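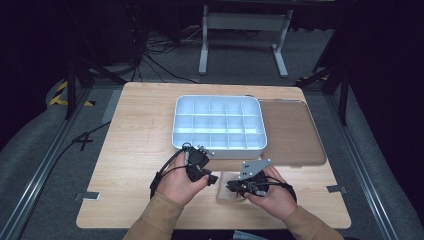 Kanako Hattori asked after the open day whether the visitor recordings would be kept apart from the staff ones, as first-time users would skew any timing statistics. They are. The split is in the column "operator_group", values "visitor" and "staff".

Gremside Open Day Set

Recordings from the November demonstration at the Prellingate workshop. Operators used a pair of hand-held grippers at a table with a compartment tray, its lid and a piece of cloth.

Contents
Episodes: 232
Visitor episodes: 28
Grippers per episode: 2
Archive size: 338 MB

Collection

Operators were told to handle the cloth with the jaws only. 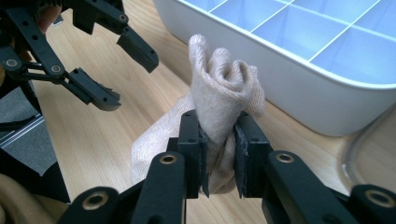
They could stop at any point. Stopped episodes stay in the set with "complete" at 0. No episode was trimmed.

Known issues

Timestamps in the visitor files are local time; staff files use UTC. Cloth contact is not labeled. The Katayama loader reads both groups but ignores "complete", so filter before loading.

Report errors to the Gurnumcombe tracker with the episode number.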